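How to Wash and Care for Bed Sheets So They Last

I grew up over a laundromat in Brerkport, so I came to sheets early, and I've been fussy about them ever since. When my aunt Jovita Salinas handed me her linen closet a few years back, there were sheets in it older than I was and still perfectly good to sleep on. Most of what follows is her method, with a few changes of my own for modern machines.

Start with sorting. Sheets go in with sheets, and towels and fleece go in a load by themselves. Fleece sheds, and once that fuzz has worked its way into cotton you'll be picking it off until April.
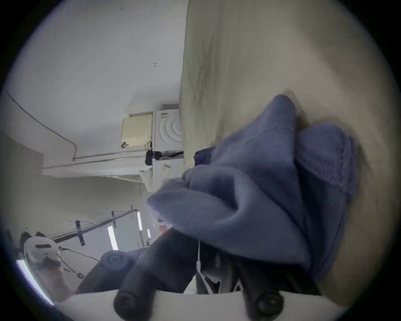

Fleecy things get their own load.

Use warm water, 90 degrees on my machine, and half the detergent the cap tells you to. I know it looks stingy! But leftover soap is what makes cotton feel stiff, and an extra rinse will do more for softness than any bottle of softener. Unfold each piece before it goes in, and drape it loosely around the drum so it doesn't twist itself into a rope. Two sheets to a load is plenty in a small washer.

Dry on low and take everything out while the hems are still a tiny bit damp. Give each sheet a good snap by the corners, then either hang it over a door for an hour or put it straight back on the bed and smooth it with your palms, working from the middle out toward the sides. I almost never iron anymore. 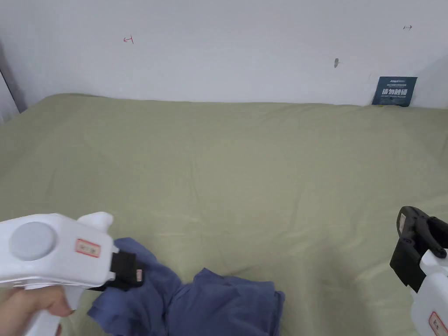 Žofie Zeman wrote in to say that she stopped using low heat altogether and dries her sheets on a line in the hallway overnight, and that the elastic on her fitted ones has held up far better for it. I believe her. Elastic hates heat, and if you have the hallway, by all means use it.

Now, rotation. Keep two sets per bed and swap them every week, with the clean set going to the bottom of the pile so that you're always pulling from the top the one that has rested longest — no, wait, I've written that backward, and Jovita would have my hide. Clean ones go on the bottom, and you take the next set from the top. There, it was right the first time.
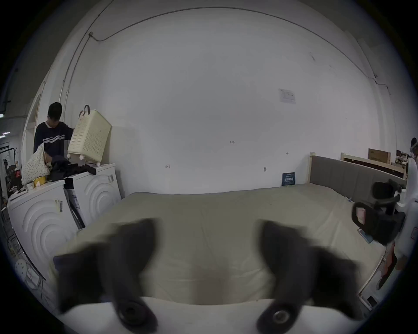
Fold each set together and tuck it inside one of its own pillowcases, so you can grab the whole bundle at once when company turns up. Leave the closet door open a crack in humid weather. I skip the scented sachets, though my neighbor Shanti Gautam swears by hers and her closet does smell lovely.

For stains, cold water first, always, and the sooner the better. Rub in a little plain dish soap, wait half an hour, and rinse from the back of the cloth. Check the spot before the sheet goes anywhere near the dryer. 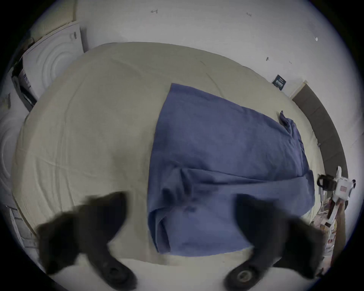 Small tears are worth mending the day you find them. A short running stitch in matching thread will hold a seam for years, and a worn corner can be backed with a scrap from an old pillowcase. When a flat sheet finally goes thin in the middle, cut it up for dust cloths and keep the hems for tying up tomatoes.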